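Does a Homemade Ash Glaze Behave the Same Way Twice?
Studio Ceramics project report, submitted August 25, 2024

Background

Most of what I read before starting said that wood ash glazes are simple. Ash, clay, a bit of feldspar, fire it hot, get a runny green surface with rivulets in it. I doubted this from the start. The recipes all say "wood ash" as if that were one material, and the test tiles in books are the ones that came out well. I wanted to know if a student with a bucket and a sieve could get the same glaze from two batches of ash, or if the word "recipe" was doing too much work.

Materials and method

Ash came from two places. Batch A was from the bread oven at Bokport, which burns mixed hardwood. Batch B was from a wood stove at the Lirau studio, where people burn whatever is dry, including old pallets. Both were put through a kitchen sieve and then an 80 mesh screen. I did not wash either one. Washing takes out soluble salts and makes the glaze easier to store, but it adds another thing that could differ between batches, and I had enough of those.

The base was two parts ash, two parts feldspar and one part ball clay by dry weight, mixed in 100 gram lots. Tiles were extruded from a buff stoneware sold as Flendik 7, with a bent foot so they would stand up in the kiln. Each was bisque fired, dipped once for a three-second count and dipped again over the top half. Firing was to cone 10 in the gas kiln, in reduction. The controller read 2315 degrees Fahrenheit at shutoff. I trust the cones more than the controller, and the cones on the bottom shelf were a little behind the ones on top.

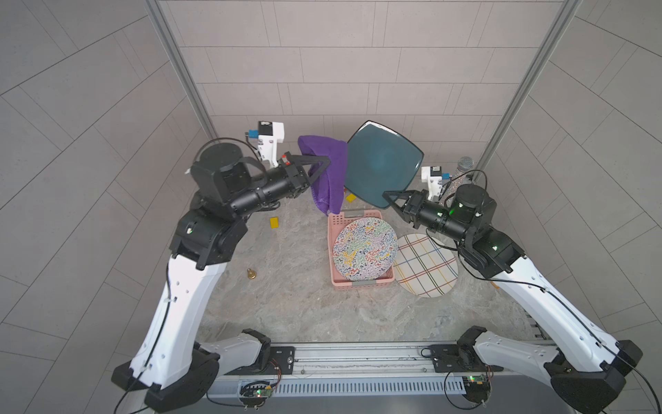 Fig. 1. Purple microfiber towel in the gripper, tiled walls behind.

Results

Batch A gave a glossy olive green where it was thick and a dry tan where it was thin. It ran a good deal. Two tiles stuck to their cookies and had to be ground off. Batch B was stiffer and browner, with a slightly matte surface and pinholes along the extrusion lines. Side by side, I don't think anyone would guess they shared a recipe.

The easy explanation is that the ash is different, and it probably is. But the tiles were not on the same shelf. Most of Batch A was up top, where it was hotter. I noticed this when unloading, which is a bad time to notice it. In the second firing I swapped them, and the gap narrowed -- Batch A ran less, Batch B lost some of its pinholes. It did not close.

I also tried the line blend from the Ansari handout, replacing ash with whiting in steps. The result was smoother and duller at every step. The handout calls this "improved." I would call it a different glaze.

Discussion

I can say that these two ashes gave two glazes in this kiln. I can't say how much of that was chemistry and how much was heat, and two firings are too few to settle it. I also mixed Batch B on a humid day without drying the ash first, so its weight was partly water.

If I repeat this in September I will dry both ashes in the bisque kiln, put matching tiles on every shelf, and weigh out one larger lot of each so the mixing error is shared. I would also like to try washed ash, though I expect it to lose the rivulets. The remaining dry ash is in lidded buckets under the glaze bench, labeled A and B.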